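October, late evening

Spent most of the day on the wallet again. I had meant to leave it alone after last month, but Emia put out the new version of their app overnight and it asked me to update before it would show a balance, so that was the morning gone.

The update itself was fine. The new part is that you can paste a payment link into a chat and the other person sees the token, the amount and the network before they tap anything. They have been promising it since spring. I sent one to Ridwan to try it, five of the Lubis tokens, and he had them before I had put the phone down. He wrote back to ask why I was giving him money. I said it was a test. He has not sent them back.

Then I went to check the rest and the total was wrong. It should have been 1,395 Lubis and the screen said 54. I sat there for a bit with my coffee going cold. I did not panic much, or less than I would have a year ago. I looked up the address on the block explorer and the full amount was there, minus what Ridwan got. The app was only showing what was on the side network and had stopped counting the main one. There is a switch for it now, three menus down, and it was off. I turned it on and everything came back. No mention of it in the release notes that I could find.

I wrote to support to tell them. They gave me a ticket number and a link to a page about keeping my recovery phrase safe.

My phrase is on paper in two places, and today I checked both of them, which I had been putting off. One was where I thought. The other took me 20 minutes to find because I had moved it when we painted, and had not made a note of where. The ink is fading on that copy. I wrote it out again in pencil and put it in a clean envelope.

Afternoon

Sat down with the spreadsheet after lunch. I want it in order before the end of the year so I am not doing it all in one go like last time. The Volham exchange lets you download your trades as a file, but it splits every order into its separate fills, so one purchase in the summer takes up 14 rows. I added them together by hand. The fees are in a different column depending on whether I bought or sold. I have no idea why anyone would build it that way, but I have a formula for it now and wrote down how it works at the top of the sheet.

I also found a swap I had no record of at all. It was small, and from the dates it must have been when I was trying out Sosholm and moved some coins over to see what the fees were like. They were high. I remember deciding not to use it again and then forgetting I had anything there. So there is a little sitting on Sosholm, and it would cost more to move it than it is worth. I put it in the sheet under its own heading and left it.

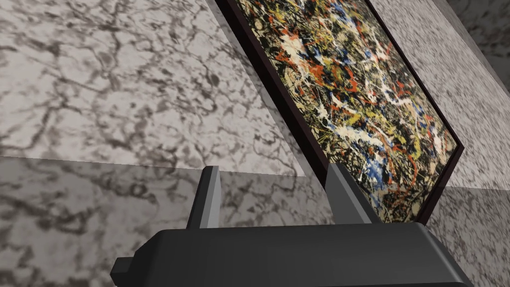

Evening

Ridwan Sopacua called after dinner, partly about the tokens and partly because he had read about the vote. Lubis holders are being asked whether to cut the rewards for locking coins up. He is against it. I said I would probably vote for it, as the rewards are paid in new coins and all that does is spread the same value thinner. He said that was easy for me to say with none of mine locked up. He is right about that.

We went around on it for more than an hour. His view is that people locked their coins on the old terms and should be allowed to finish on the old terms. I think that part is fair, and if the proposal said so I would be happier with it. It doesn't. It says the change takes effect at the close of voting, for all holders. I said I would post a question about it on the forum and he said he would believe it when he saw it.

I did post it, just now. I kept it short and asked whether existing locks could run out at the old rate. One reply so far, from an account with no picture, saying to read the proposal. I had read the proposal.

I have not voted yet. The page says I can change my vote until it closes, but it costs a fee each time, so I would rather do it once. Will look again in the morning and see if there is a proper answer.

Other things. The hardware wallet needs its own update and I am not doing that at night when I am tired. The cable for it is in the kitchen drawer. I also need to ask Emia whether the chat links expire if the other person never taps them, as I could not find it in the help pages and I have sent one to my sister, who never looks at her phone.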